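Teaching a gripper to pick up flat things, week whatever

January 13, 2020

So I promised a proper write-up of the flat object results back in the fall and then the holidays ate me alive. Sorry! I have a big mug of tea and all my notes open, so let's go.

Quick recap for anyone who hasn't been following along. I've been trying to get a cheap two-finger gripper to pick up things that lie flat on a table. Books, mostly, also envelopes, placemats, a cutting board, one very annoying vinyl record sleeve. Mugs and toys and bananas are a different sport (you come down from above, you close, you lift, everybody's happy). With a book there is no "close from above" unless the fingers open wider than the book, and mine don't. You need to find an edge, get something to hang over the side of the table or get one finger under it, and only then squeeze.

My approach is to teach it by showing. I hold the gripper in my hand like a giant pair of tweezers, do the task myself, and the camera on the tool records everything from the fingers' point of view. Then a network learns to go from what the camera sees to how the fingers should move. The hand-held part isn't my idea and plenty of folks are doing some version of it. The part I've been poking at is smaller and kind of nerdy: which frames do you train on?

When you record a person doing a task, a whole lot of the recording is boring. You're hovering. You're moving across bare table. You're repositioning because your wrist hurts. My first instinct was to throw all that out and keep just the good stuff, meaning the frames with the object in view, ideally with an edge between the fingers. I built a little sorting tool for it, which I named Cillum, after a word I found in a block of placeholder text and liked the sound of. Cillum looks at each frame and gives it a score for "is there an object edge here, and which way does it slant?"

The slant matters more than I expected. If the edge of the book runs straight away from you between the fingers, you can push pretty much any way you like. If it comes in at an angle, the finger on the book side tends to catch first and the whole book spins. Picture books are great for this because the covers are so busy. A model that's cheating will grab on to the cartoon faces and ignore the edge completely, and then you show it a plain notebook and it falls over. I wanted it to care about the line where the book stops and the table starts, and to not care one bit whether there's a frog on the cover.
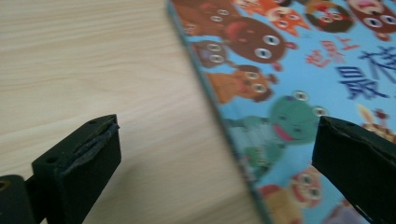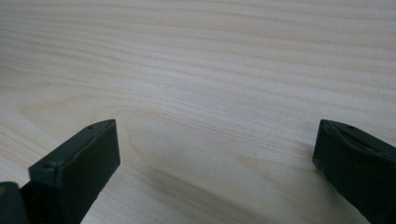 First one: slanted book edge, a nice high-scoring frame. Second one: bare table, which Cillum wanted to throw away.

Okay, so, the numbers. After I cleaned up the recordings I had 3038 short clips. Cillum marked 1831 of them as having a usable edge somewhere in the clip. The rest were all approach, retreat, wandering, or plain wood. I held back 195 clips for checking and never let the model near them, and I was strict with myself about that this time (last year I was not, and I had to take a post down, and it was embarrassing).

Then I trained two versions. Version A got only the clips with edges in them. Version B got everything, boring stuff included, and for the same number of training steps so neither one got extra time. I named the runs Kevholm and Ciselix because my run-naming script mashes syllables together and I've stopped fighting it. Kevholm is the edges-only one. Ciselix is the everything one.

I was so sure Kevholm would win. I'd already half written this post in my head with Kevholm winning.

On the held-back clips it did win, by a little, if all you measure is how closely the predicted finger motion matches mine while an edge is in view. Great! Then I put both on the real arm and Kevholm was a menace. Start it over the book and it was lovely. Start it over open table and it would pick some random streak in the wood grain and start pushing at it with total confidence. It had basically never seen a view with no book in it, so as far as it knew, there was always a book. My table has wavy grain with a big arch shape in the middle of it, and Kevholm LOVED that arch. It tried to scoop up the arch over and over. I had to stop the arm by hand because it was pressing hard enough to make the mount creak.

Ciselix was slower and a bit mushy near the edge, but over bare wood it did the sensible thing and drifted around looking until a book showed up. It would sometimes give up on a grasp halfway and go back to wandering, and I'd take that over attacking the furniture.

So then the obvious question is whether you can mix them, and that's where most of my December went. I kept all of the edge clips and added back just 500 of the boring ones, chosen at random. That got me nearly all of Ciselix's good manners with most of Kevholm's touch near the book. I also tried picking the boring clips by hand, going for the ones with the strongest grain or the darkest finger shadows, and on the arm I couldn't tell that apart from the random pick. Which is kind of a relief, because picking by hand took me a full evening and I never want to do it again.

A few things I'm still unsure about, in no special order.

Shadows. The fingers throw a soft gray shadow on the table, and when the lamp is in a certain spot, that shadow makes a slanted band that runs between them. A slanted band between the fingers is more or less what I've been teaching the thing to look for! Cillum mostly isn't fooled, because the shadow has no crisp border and a book cover does. But I did find clips where it gave a shadow a middling score, and I don't know how many of those slipped into the edge pile. I need to go back through and check.

Pads. The grip pads wear out, and a worn pad slips where a fresh one holds. The camera sees the pads in a lot of frames, so maybe the model could learn to squeeze harder when they look ratty? I haven't tried. I keep meaning to log pad changes and I keep forgetting.

One table. Everything was done on the same kind of pale wood, so I can't tell you a thing about dark tables, glass tables, or tablecloths. Somebody emailed to ask about carpet and I laughed, but it's a fair question. My guess is that the edge scoring would be fine and the pushing would be awful.

Thickness. The books that go best are the ones with stiff cover boards. Floppy paperbacks buckle as soon as a finger pushes on them and then it's anybody's guess. I left magazines out entirely after one try.

I also want to compare against the Prajapati split, which is what I've been calling the fixed train and test list I made in the spring for the mug project. It was built for a totally different kind of object, so it may be useless here, but the code is already written and the run only takes one night. If it's interesting I'll put it in the next post, and if it's not I'll stick it at the bottom somewhere.

For people who asked about sharing the clips: yes, I want to, probably by April. I have to strip the audio first. I talk to myself while recording and a good chunk of it is me singing.

Comments are open again, by the way. The spam filter got a bit excited last month and swallowed some real ones, so if you wrote something long and thoughtful and it vanished, please send it again. I'm especially curious to hear from anyone who has tried training a separate little "is there anything here at all?" network and running it before the main one. It seems like it should work, it's on my list, and I'd love to skip a few weeks of mistakes if you've already made them.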